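4.2 Land assembly and the role of the district council in Candville
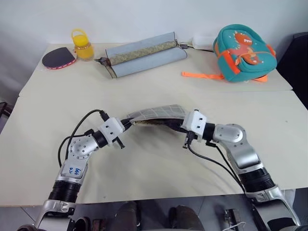

Figure 3. Two arms with a gray plaid fabric pouch held between their grippers, over pale cream tables.

The second case differs from Prusgate in one important point, and it is the point on which our comparison depends. In Prusgate the council already owned most of the land before the regeneration company was formed. In Candville it owned very little. The site of the former textile works was divided among private owners, a church trust and the railway, and the council held only the access road and a narrow strip along the river. The company was therefore asked to regenerate an area where it could not build anything without first buying it, and where every owner knew this.

The legal form of the two companies is nearly the same. Both are limited companies with a single shareholder, the council, and both have a board in which the elected members are a minority. The articles of the Candville company were copied from Prusgate with small changes. One of these changes became important later. In Prusgate the board may buy land up to a limit fixed each year in the business plan. In Candville the limit is fixed for each purchase, and any purchase above it goes back to the full council for approval. We were told in interviews that this was added late in the drafting, after some members complained that they had read about a Prusgate purchase first in the newspaper.

The effect on the timetable was large. The full council meets every second month, and papers must be ready three weeks before. An owner who receives an offer in February may wait until April for a binding answer, and in this time he can speak with other buyers. Two of the larger owners did so. One of them, a storage firm trading as Zeleke, told us that it never refused the price. It refused the waiting. The firm wanted to move its business before the end of its insurance year, and in the end it sold to a private developer for a sum which, according to its manager, was slightly lower than the offer of the company.

We do not want to say that the approval rule was a mistake. Woldemariam, in her earlier study of council-owned companies, argues that such rules are the price which members ask for giving up direct control, and that without them many companies would not be formed at all (Woldemariam, chapter 2). Our interviews support this. Of the members who voted for the company, several said that they would have voted against it if the purchases had been left to the board. What can be said is that the rule moved the cost of control from the beginning of the process to the middle, where it was less visible and was paid mostly by the company's staff.

The minutes of the board give a good picture of how this cost was felt. In the first year, the item "land matters" takes up less than a page in each set of minutes. In the second year it is the longest item in almost every meeting. The officers report again and again that terms are agreed "subject to council", and the same parcels appear under this heading for three or four meetings in a row. The board asked once for the limit to be raised. The request was put before the council as a technical matter, without much explanation, and was deferred. It was not put again during the period we studied.

4.3 The brownfield survey

A further difficulty was the condition of the ground. The textile works had used dyes and solvents over a long period, and part of the site had been filled with material of unknown origin. When the company was set up, the only survey was an old desk study made for a road scheme. It covered the strip along the river and not the works itself.

The company ordered a new survey from the consultants Catevari. The contract allowed for 200 sampling points over the whole area. In practice, the consultants could enter only the parcels whose owners gave permission, and most owners who were still negotiating did not give it. Their reason is easy to understand – a bad result would lower the value of their land, and a good result would bring them nothing, as their price was already calculated for clean ground. The samples were thus concentrated on the council strip, the church land and two small yards near the station.

This produced a situation that we did not find in Prusgate. The company knew a lot about the land that it already controlled and very little about the land that it wished to buy. The officers tried to solve the problem with a clause which reduced the price if contamination was found within a fixed period after the sale. Three owners accepted the clause. The others asked for a higher price in exchange, and each such change had to return to the council under the rule described above. Here the two difficulties joined and made each other worse, and we believe that neither of them alone would have delayed the first phase so much.

4.4 Information given to residents

The last theme in the Candville material is public information. The company sent a leaflet to 3000 households in the first spring, with a map and a short text on the aims of the project. The leaflet said that building would start "soon". It received few replies, and these were mostly friendly. After this, no direct mailing was made for a long time. The company held that there was nothing new to say while the purchases were open, and its lawyers advised that talk of single parcels could harm the negotiations.

The residents saw it differently. Wondimu Ambaye, who kept a record of the letters sent to the council on this subject, was kind enough to let us read it. The letters in the first year ask mostly about jobs, about parking and about the height of the new houses. From the second year the tone changes, and the most common question is whether the project still exists. A petition with 1647 signatures asked the council to publish the business plan of the company. The council answered that the plan was a confidential document of a separate legal body. In a strict sense this was correct, but the council as shareholder could have agreed to publication, and in Prusgate a shortened version of the plan is published every year without any known harm.

The difference cannot be explained by law, as the articles say the same in both places. It seems to us that it comes from habit. In Prusgate the chief officer of the company had worked before in the planning department, where draft documents are shown to the public as a matter of routine. In Candville the chief officer came from a private property firm. He told us openly that he had not thought of the plan as something residents would wish to read. When the question was raised in the council chamber, the members who sat on the board felt that they could not speak freely, and the members who did not sit there had not seen the plan themselves.

Some caution is needed with these observations. We had access to the full minutes of the board in Candville, but in Prusgate only to the published part, and it is possible that similar problems existed there which left no trace in our material. The interviews in Candville were also made at a time when the project was under criticism, and people may have remembered the early period as more difficult than it was. We return to this question in section 6. The next section compares the financing of the two companies, first the loans from the councils and then the income expected from the sale of serviced plots.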